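A morning at the Ellery nursery open day, Clostthorpe

We have a baby due in the spring and nowhere near enough sorted out, so when a leaflet came through for the open day at Ellery, I booked us in for the ten o'clock visit. Ellery is the larger of the two day nurseries in Clostthorpe and takes children from three months up to school age.

My sister thought we were mad to be looking at nurseries in December, before there was a baby to put in one. Then she phoned her own nursery and found the waiting list had closed, so she came along too.

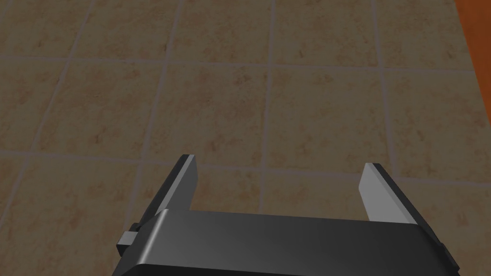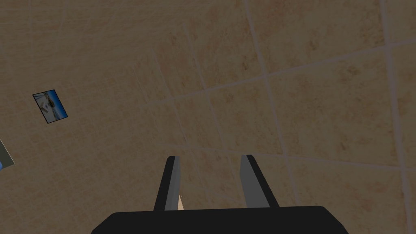 You go in by the side gate, past the buggy shelter, and sign in at a hatch. Parents were sent round in small groups and ours was taken by Isla Whitelaw, who runs the baby room and has been there 14 years. She started with floors, which I hadn't expected. Her view is that a baby spends so much time down there that parents ought to look at the floor before they look at the toys. Large beige tiles with a brown speckle are fine under a high chair and easy to mop, she told us, but she would want a thick mat over them for a baby who is learning to sit, and she would check that the mat doesn't slide. Grout lines need a proper scrub as well. I wrote that down for our kitchen at home.

The baby room is at the back of the building and was warmer than the rest. It takes up to 12 babies, with one adult to every three. There is a sleep room off it with a window in the door, and a sheet on the wall where staff write down the time of each check. They follow the routine you have at home for the first few weeks, including feeds, and will store expressed milk if it comes in labelled and dated. Formula has to be brought in unopened. They don't supply nappies but they do supply wipes, and they will use washable nappies if you send enough of them and a wet bag.

I asked about settling in. You get four visits before the start date, the first two with a parent staying. If it goes badly they add more and don't charge. Another mother in the group wanted to know what "badly" meant and Isla said a baby who won't take a bottle from anyone there, mostly. That happens more than people expect, apparently, and she suggested getting someone other than the main parent to give a bottle now and then well before the start date. Several people wrote this down.

After the baby room we went through the toddler room quickly, as they were getting ready for snack. It was loud. There were coats on low pegs and a row of wellies along one wall. The garden is shared by all the ages but used at different times, and it has a covered part so that they can go out in the rain. My sister liked the garden best. I thought it was a bit small for the number of children, but it is hard to judge in winter when everything is bare.

The hall had stalls in it until lunchtime, which is really why a lot of people had come. Most of them were local. There was a table for a sling library, where you can try on a carrier with a weighted doll in it and then borrow one for a month. I had assumed I would want a stretchy wrap and came away preferring a buckled one, mainly on the grounds that I could put it on without help. The woman on the stall also adjusted one for a very tall man who had given up on carriers with his first child, and it took her a few minutes, so it's worth queuing if yours has never felt right.

Skellberg had the biggest stand, with three pushchairs and a cot that goes from newborn to toddler by dropping the base. I folded and unfolded all three pushchairs. The lightest one needs two hands and a foot. The middle one folds with one hand, as they say it does, but it doesn't stand up by itself afterwards, and in our hallway that would be a nuisance. The heaviest was the nicest to push and wouldn't go in our boot. I measured the boot before we left home and I would advise anyone to do the same, plus the width of the front door. The man on the stand was helpful and didn't push us to order. He said to wait for the sales if we weren't due until spring.

Irnirik was at the other end with sleeping bags and winter suits. They were well made, with a zip that opens from the bottom for night changes. They were also expensive, and the smallest size would be outgrown before next winter. I bought one sleeping bag in the larger size from the seconds rail, with a crooked label and nothing else wrong with it that I could find. The summer weight ones might be more use to a spring baby. I'll look for those second hand.

The nearly new table was run by parents from the nursery and was by far the busiest. Vests and sleepsuits were in bundles by size. We got a bundle of newborn and a bundle of the next size up, a bath support and a changing mat. There was a car seat on the floor beside it that someone had brought in to sell, and the nursery had asked for it to be taken away again. They won't have used car seats on the table, as there's no way of knowing whether one has been in a crash.

Now the money. You pay £200 to hold a place, and it comes off your last month's bill. If you change your mind you lose it, unless you tell them at least three months before the start date. The daily fee includes lunch and tea but not late pick-up, which is charged separately after six. Ask for the fee sheet, because it isn't in the welcome pack and I had to go back to the hatch for ours. It also lists the weeks they are shut, and those are still charged for at half rate.

Parking was poor. There are a few spaces at the front, kept for staff, and everyone else was up on the verge along the lane. If you can walk or get the bus to the bottom of the hill, do that. The building is all on one level and there were several double buggies going round with no trouble. Tea and cake were in the hall, and there's one toilet for visitors with a changing table that was in constant use.

We have put our names down for two days a week from the following January. There is another open day planned for after Easter, and they will also show you round on an ordinary weekday morning if you ring first. I think I'd like to go back and see it that way, with fewer visitors in the building. My sister has booked hers already.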